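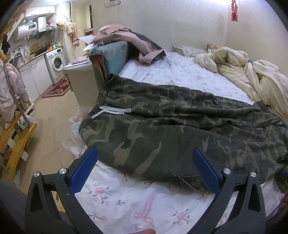
Do the drawstring pants get folded or rolled for the Lallisby clothing drive? Folded, please, legs together first and then in thirds, with the drawstring tucked inside the waistband.

Hye-jin Woo raised this one at the December meeting, and we had a lovely long natter about it (longer than planned, sorry all!). Everyone agreed beds are the best spot for folding, being kinder on the back than the floor. Kids' and adults' pants go in separate bags, 60 to a bag, labelled by size. Hye-jin will bring more labels next time.

Meeting closed at 8.40 pm, with tea.

Last updated: December

This site uses cookies. Accept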